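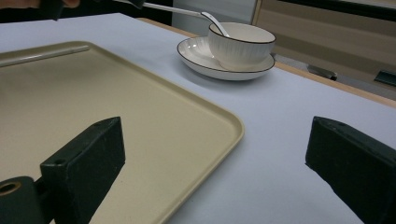 Hand-held gripper check, tableware bench, 3rd June

Comparing the Tondero fingers with the Dendel set. Fill in before the first take. "Fine" is not an entry, however often it has been entered.

1. Finger faces, Tondero pair
Result: pass, with grumbling
Scuffed and dusty, and there's a small chip on the top edge of the right one. Doesn't touch the grip area, so it stays in service. Wipe both faces with a dry cloth. The last person to use solvent gave us fingers that held a saucer beautifully and wouldn't let go of it.

2. Finger screws
Result: pass
Torque checked on both sides. The Dendel pair needed a quarter turn on the left, same as in March, same as every time before March. Threadlocker has been on order long enough to have its own line in the budget.

3. Opening and closing travel
Result: Tondero pass, Dendel fail
Tondero closes square. Dendel stops short on one side and then catches up, like somebody who has missed a stair. Retest after cleaning the slide. If it still does it, tag it and put it on the shelf with the others.

4. Camera view
Result: pass
Both fingertips visible in the lower corners, bowl and saucer between them with space to spare. Lens cleaned. Please don't clean it with your sleeve - we can tell.

5. Table covering
Result: pass
Flat, no ridges under the working area. The pale covering makes white china a mean test for the depth software, and that was the idea. The thin dark line on the rims gives it something to hang on to. Macapagal controller found the saucer edge with no trouble. The old Skostgate controller found it too, eventually, after first finding several edges of its own.

6. Tray position
Result: pass
Beige tray on the left, clear of the saucer. Check again after each reset, as trays here have a habit of migrating.

7. Tableware
Result: pass
Bowl and saucer run over with a thumb, no chips. The bowl's ribbed outside is harder on the fingers than it looks: Tondero slipped once at grip setting 38, held at 55, and held at 66 with a creak I didn't enjoy. Use 55. Anyone wanting to try higher may bring a bowl from home.

8. Two-tool spoon work
Result: pass, supervised only
Spoon tool and camera tool must not share the space over the bowl unless both operators have said so out loud. Nodding doesn't count. Keep fingertips behind the moving parts of the tool.

9. Drawers behind the bench
Result: pass
Closed. Shin height for some of us, hip height for the rest, unpopular with all.

10. Stop and release
Result: pass on both
Release tried with an empty grip, then with the spoon. Dendel was quicker here, so credit where due.

Open items: Dendel slide, ticket 3966. Threadlocker, see item 2 and every previous sheet.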